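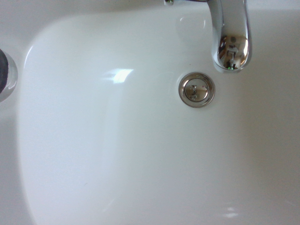

## Setora open afternoon: the washbasin station

Setora opened its Milaven workshop to visitors in February, and the washbasin station drew the most questions. The engineer running it answered them between cycles.

The task is wiping a white ceramic bowl with a chrome spout and a pop-up drain. "Glossy white is awkward," she said. "A lamp reflects off the wall of the bowl and the software has to decide whether it is a mark. Chrome is worse. The spout and the stopper both act as curved mirrors."

Asked how the arm avoids the spout, she said the path is planned from a stored model of the basin, with a clearance of 6 mm. The area under the spout is wiped last, at reduced speed. Contact force is limited in software, and a visitor may press the stop button at any time.

Setora logged 200 cycles before the open afternoon. Of these, 159 were completed without an operator stepping in. "Most of the others stopped at the drain ring," she said. "The cloth catches in the gap. We have tried two cloths and the thinner one is better, but it wears out sooner."

She would not give a price. A trial at the Linura guest house is planned, on one floor only, with staff checking each basin afterwards. Taps of other shapes will need their own models.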